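Talleres > Robótica educativa > Reseñas > Pinzas y efectores

Buscar en reseñas Introduzca un término

Pinza Onlow de dedos calados: un trimestre de uso en el club de robótica

La pinza Onlow se vende como efector final para brazos ligeros de enseñanza. En el club Prakach la montamos en un brazo Arsenault y la dedicamos a una sola familia de tareas: manipulación de cable. El objetivo era presentar al concurso de Irkberg, en abril, una rutina capaz de tomar un conductor suelto, separarlo del resto y llevarlo a una zona marcada. Esta reseña recoge lo que hemos medido y lo que hemos tenido que modificar.

Montaje. La brida coincide con la del brazo y se fija sin adaptador. El manual dedica 2 páginas a la calibración del cierre y omite el valor de par de apriete de los tornillos, dato que hubo que pedir al distribuidor. La cámara de muñeca se compra aparte. Conviene colocarla antes de pasar el cableado de control, porque después el conector queda tapado por el soporte y hay que soltar media muñeca para alcanzarlo.

Dedos. Son amarillos, con estructura de celdas rectangulares y almohadillas negras en los laterales exteriores. La celosía cede algo en sentido transversal. Con piezas rígidas eso ayuda a absorber errores de posición; con cable tiene un coste, dado que la deformación desplaza el punto de contacto y la estimación de apertura deja de ser fiable en el último tramo del cierre.
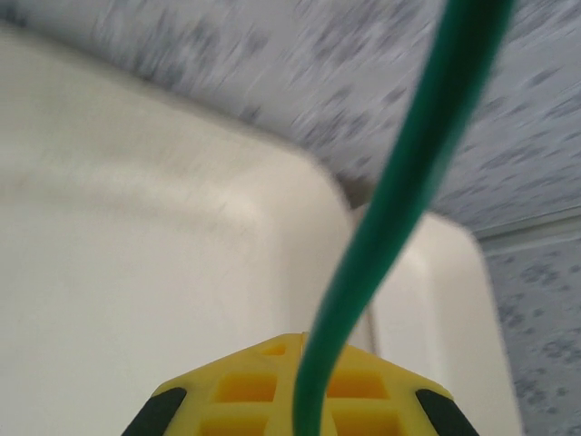 El sujetado de un cable grueso no plantea dificultades serias. Programamos una serie de 50 intentos con cable de funda verde y el único ajuste necesario fue reducir la velocidad de aproximación. A velocidad nominal el cable oscila al quedar colgado, y el controlador interpreta la oscilación como pérdida de agarre. Los alumnos de segundo curso lo resolvieron con un filtro en la lectura de corriente del motor — solución poco elegante, pero estable.

Con hilo fino la situación cambia. Un conductor aislado de poca sección se desliza por la separación entre las puntas si la orientación no es buena, y la pinza carece de sensor de contacto que lo advierta. La única referencia disponible es la imagen de la muñeca, de modo que el resultado depende en gran medida de la iluminación y del fondo. Sobre superficie blanca mate la segmentación por color funciona bien con el amarillo y peor con el verde, que el algoritmo tiende a confundir con sombra.
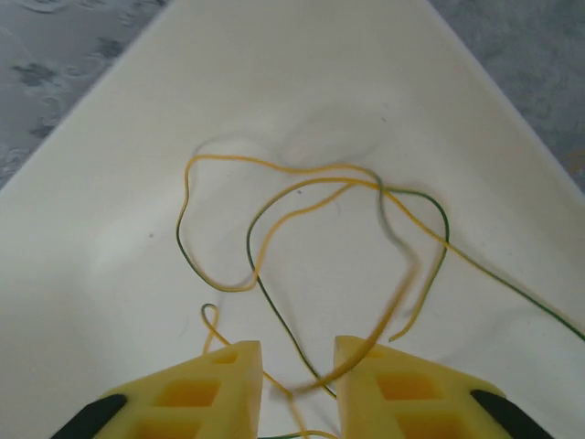
Onlow-Prakach, taller de manipulación

El hilo bicolor de tierra resultó ser el mejor material de ensayo por ese motivo: la franja alterna a lo largo del recorrido y obliga a tratar los dos colores como un mismo objeto. El primer programa del grupo seguía solo el amarillo y partía la madeja en fragmentos inconexos. La versión actual reconstruye la línea a partir del contorno y decide el punto de agarre lejos de los cruces. Cuando se tira de un bucle interior, el enredo se cierra; si se parte de un extremo libre, suele abrirse.

Mantenimiento. Las almohadillas están encoladas y una se despegó al cabo de 3 meses. El recambio se suministra en bolsas de 6, cantidad excesiva para un club con un solo brazo. Las celdas de los dedos acumulan polvo y se limpian con pincel; el aire comprimido lo empuja hacia la articulación.

Software. La biblioteca es correcta y la documentación, escasa. Faltan ejemplos de control por fuerza, y la función de cierre parcial redondea la consigna sin avisar. El fabricante lo menciona en las notas de la última versión, sin fecha de corrección.

Valoración. Para bloques y piezas rígidas la recomendamos sin reservas. Para cable grueso, también, con la velocidad limitada. Para hilo fino exige un trabajo de visión que puede ocupar un trimestre entero, cosa aceptable en un club y difícil de encajar en una asignatura con horario cerrado. Queda pendiente repetir los ensayos con puntas más estrechas, que ya están dibujadas y a falta de imprimir.

Compartido 50 veces · 6 comentarios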